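From: Zoriana Zakharchenko
To: Wenddale Kitchen Swap list
Subject: Re: [wenddale-swap] fruit going off too fast, what do you keep it in?

Gladys Kashindye wrote on Saturday:

> Hello all, I need help from the fruit people. We are a house of
> 3 and I buy for a house of 30, apparently. Everything goes into a
> deep ceramic bowl my aunt gave me and by the middle of the week
> whatever is at the bottom has a soft brown patch on it. I don't want
> to put the whole lot in the fridge, the kids only eat what they can
> see. Is it the bowl? Is it me? Also does anyone really keep bananas
> apart from everything else or is that an old wives' tale?
>
> I have also got 100 or so canning lids to give away, regular mouth,
> still in the sleeve. Reply off list if you want them.
>
> Gladys

Gladys, it's the bowl! I had the same one, or its cousin, big heavy thing with a glaze like a wet frog, and I loved it and it ate a peach a week. The sides are solid, so whatever sits at the bottom is in a little puddle of stale air with everybody else's weight on top of it. You lift the top layer off on Wednesday and there's your brown patch.

What changed things for me was going over to open baskets. Wire is lovely, but plastic mesh is what I use most, the kind with square holes all the way round. You can rinse it in the sink and it's dry again by the time you've put the kettle on. You can also see into it from the side, so the kids get their view of the fruit and you get to spot trouble early without digging. I picked my first one up from the bins outside the hardware store in Dallthorpe and went back for two more the same month.

I'm a bit of a bore about size, so forgive me, but go smaller than you think you need. A big basket gets filled, we all do it, and then you're back to piling. With a small one you put out a handful of different things, people eat them, and you top it up from wherever the rest is waiting (mine wait in the cellar on newspaper, yours could go in the crisper, the kids don't have to know).
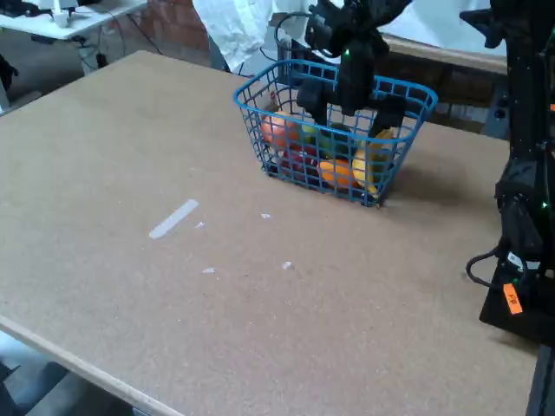
As for what goes in with what: the hard and heavy things go in first, so apples and oranges, and anything that bruises if you look at it sideways goes on top or at the end where it isn't being leaned on. I don't pack it tight. If I have to push a piece in, it stays out. Citrus is the easiest guest of all and will sit next to anyone, though do turn lemons and oranges over every couple of days and feel underneath, because mold loves the spot where the skin touches.

Tomatoes I treat as fruit and keep out on the counter until they're properly ripe. Stem side down, if they'll stand for it. Same with peaches while they're still firm. Once a peach gives a little at the shoulder it has a day in it, maybe two, and then it's either lunch or the fridge. Peppers are happier cold, in my experience, but one sitting out overnight before you cook it will come to no harm.

Now, bananas! Not an old wives' tale. Ripe bananas give off a gas called ethylene and it hurries the others along, and so do apples, which people forget. If you're getting through your fruit quickly it hardly matters and I'll happily put the two together for a day. If the basket has to last the week, hang the bananas on a hook or give them their own spot across the kitchen. And you can use it the other way round, which is my favorite trick: a rock-hard avocado in a paper bag with an apple, top folded over, and have a look the day after tomorrow.

Where you put the basket matters nearly as much. Out of the sun, away from the stove, and not on top of the fridge where it's warmer than you'd expect. I keep mine on the plain work table by the back door, where there's a bit of a draft all year. If you've got a bare wooden or board top that you don't want marked, slip a folded dish towel under the basket, as a leaky plum will find its way through those holes in no time.

Wash the fruit when you're about to eat it and not before. I know it feels tidy to do the whole lot when you come in from the store, but any damp left around the stems works against you. The basket itself does need washing, every week or so, with warm soapy water and an old toothbrush for the corners. Let it dry properly before anything goes back in.

And don't get rid of your aunt's bowl! Mine holds onions now... no, I tell a lie, it was onions until May and now it's garlic and the good scissors. Walnuts in the shell would look beautiful in it too.

Anything that does go soft, cut the bad part out and freeze the rest in chunks. I weigh mine into 400 g bags, which is one batch of the Maksymiv plum and apple butter that went round this list last year. If you've lost the recipe I have it on a card somewhere and can type it up.

Yes please to some of the lids, I'll write to you separately. I've got a spare basket you can have in exchange, a little scuffed on the rim but perfectly good. I'm over at the Dromer end of town on Saturday morning and could drop it off before lunch.

Zoriana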